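Ticket: left arm drops cubes short of the basket
Project: Puteo (two-arm tabletop build, shared workshop)
Opened by: Larasati Lau
Status: open, getting somewhere

First post

Hi all, posting this in the workshop tracker because I've been going in circles at home and I'd love another pair of eyes. Puteo is the two-arm build I've had on the white table by the back wall since August. Left arm is Rita, right arm is Vik. Both run off the same little controller box and both take their orders from Idon, which is my scheduling script (it's a mess, please be kind).

The job is about as simple as I could make it. Wooden cubes on the table, wicker basket on the left, pick up a cube, put it in the basket, go back to park. Vik mostly hands things over to Rita's side and Rita does the basket work.

The trouble is that Rita lets go too early. Some runs are perfect. Other runs she opens up before she's over the rim and the cube lands on the table next to the basket. No error, no warning, and Idon cheerfully logs it as a completed place and moves on to the next one. I did 30 runs on Friday evening and got 9 short drops, which is way too many to blame on luck.

What I've ruled out so far:

Grip force. Turned it up, turned it down, no change. She isn't losing the cube on the way, she's opening on command. I can hear the servo.

Loose screws. Went over every joint on Rita with the hex key. One at the elbow took a quarter turn, the rest were snug.

Power. Swapped the supply with Vik's. Same thing.

Basket sliding around. I put rubber dots under it. It stays put now (and I should've done that months ago) but the short drops carried on.

Update 1

Thanks for the suggestion about the joint limits! I checked and they're fine, but while I was in the config I noticed the place height was still set for the old plastic bin. The basket is shallower than that bin, with a thick braided rim, so I'd been bringing cubes in much higher than I needed to. Lowered it. Drops are quieter, which my ears appreciate, but she's still short on some of them.

I also tried it with Vik switched off completely and loaded the cubes on Rita's side by hand. Zero short drops in 29 runs! I stopped there because I needed dinner. So whatever this is, it only shows up when both arms are working, and I felt a bit silly for spending so long with the hex key.

Update 2

OK, so this is where it gets interesting. I added a timestamp to every message Idon sends, and when a short drop happens there are two "open" commands very close together. One is for Vik, letting go after a handover. The other is Rita's and it should come later, once she's over the basket. On the bad runs Rita's goes out right behind Vik's.

My theory is that Idon waits for "move done" before sending "open", but it doesn't check which arm the "move done" came from. So if Vik finishes going back to park while Rita is still traveling, Idon sees a "move done", figures it must be hers, and tells her to open. When Vik is quick, she drops short. When Vik is slow, everything looks great. That would fit with the solo test too - no Vik, no wrong message.

I've put the arm name into the reply and made Idon compare it before doing anything else. It's a small change, five lines if you don't count the comment where I tell myself off. First try it hung forever, because I'd typed "rita" in one place and "Rita" in the other. Fixed that, and now it gets through the sequence.

Update 3

Not closing this yet. I want a proper set of runs with both arms at full speed before I say it's sorted, and I also want Idon to stop marking a place as complete just because the command went out. Right now it has no idea where a cube ended up. I'm thinking of a color check on the overhead view once both arms are parked: is there a blob of the right color inside the basket outline, yes or no. The basket is tan and the table's white, so blue, red and green should all be easy to pick out, though the shadows might give me trouble with the green one because it's pretty dark.

If anyone has done a check like that with a fixed camera, I'd like to know how you handled the basket outline. I've been drawing mine by hand as a polygon, and it's wrong again every time I bump the table. Also, whoever borrowed the long hex key, please put it back on the hook - I still have Vik to go through. 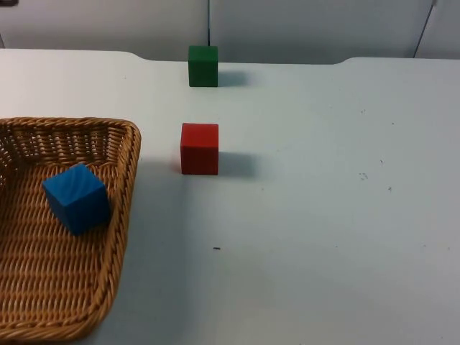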